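# Talk notes: Why your town needs a repair night

*Mamville library, main hall. Slot is 36 minutes, so aim to stop talking at 30 and take questions. Water on the left side of the podium this time!* 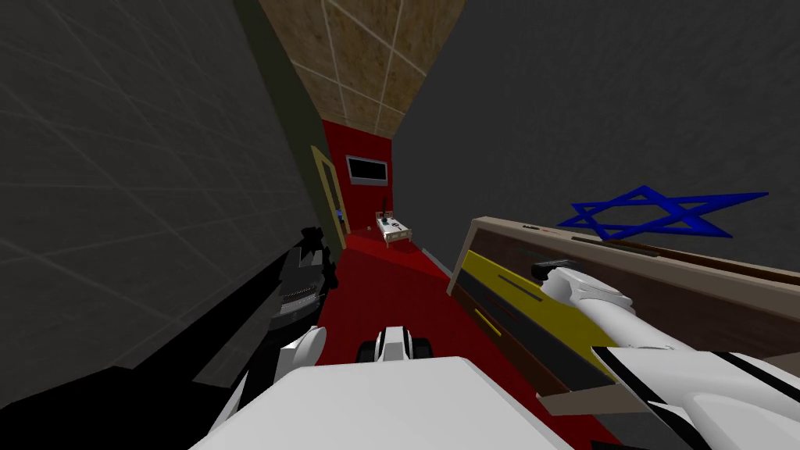
**Opening (don't rush it)**

Start with the toaster. I carried that toaster into the first Ollstead repair night under my coat, in the rain, because I was embarrassed to be seen with it. Souad Abdelaziz had the bottom off in two minutes and a crumb the size of a pea was jamming the lever. A crumb! I'd been ready to throw the whole thing out.

Pause. Ask for hands: who has something broken in a closet right now? (Every hand goes up. Wait for the laugh, then go on.)

**How a night runs**

- Doors at 6:30, first repairs at 7.
- You sign in at the front table and write down what's wrong in your own words. "Makes a sad noise" is a fine answer.
- You sit WITH the fixer. Say this twice. It isn't a drop-off, and people who try to leave and come back later get handed a screwdriver.
- Lamps, zippers, radios, chairs, bikes, hems. No microwaves. Someone will ask why: they can hold a dangerous charge even when unplugged.

Tell the Cheuk-hei Wei story here. He came in with his grandmother's sewing machine, sat down to watch, and by the end of the night he was oiling someone else's. He runs the sewing table now and he's fantastic at it, much better than me (I still can't wind a bobbin without swearing).

**The numbers slide**

Keep this part short, they can read it.

- 12 people came to the first night
- 80 came to the one in December
- nearly 600 items through the door so far

Mention that plenty of those items went home still broken. I love telling people this because it takes the pressure off. Knowing that a fan motor is burned out is worth something too, and you got a cookie and an hour of good company.

**What you need to start**

A room with a lot of outlets. Ollstead used the church basement, Plikuvora uses a school cafeteria, and both work great. Check the breakers before the night, please. We blew the whole basement with two irons and a kettle, and Abdelkrim Younis finished gluing a chair by flashlight.

Good light at every table. Ask people to bring desk lamps from home, with their names taped on.

Extension cords, small bowls for screws, masking tape, a multimeter, a seam ripper, wood glue, clamps. Muffin tins are even better than bowls! One cup per step, left to right, and you put it back together right to left.

Fixers: begin with four. You already know them. It's whoever gets the phone call when a faucet drips.

**If time is tight** skip to Khadija's quote.

**Khadija's quote**

Read it from the card, don't paraphrase: "I came for my radio and I stayed for the arguing about my radio." That's Khadija Belkadi, from the second night. The arguing really is half the fun. Three people bent over one radio, all with different theories, and the owner joining in by the end.

**Likely questions**

*Who pays if something gets worse?* Everyone signs a one-page form. Spare copies are in my blue folder.

*Does it hurt local repair shops?* Amr Kamel has the shop on Nasr Street and he comes to most nights. He sends us the small stuff and we send him the big stuff. If he's in the room, get him to stand up.

*Can kids come?* Yes, yes, yes. Give them the dead keyboards to take apart.

**Close**

Point to the sign-up sheet by the coat rack. The Mamville trial night is at 7 in this same hall. Bring the thing in the closet.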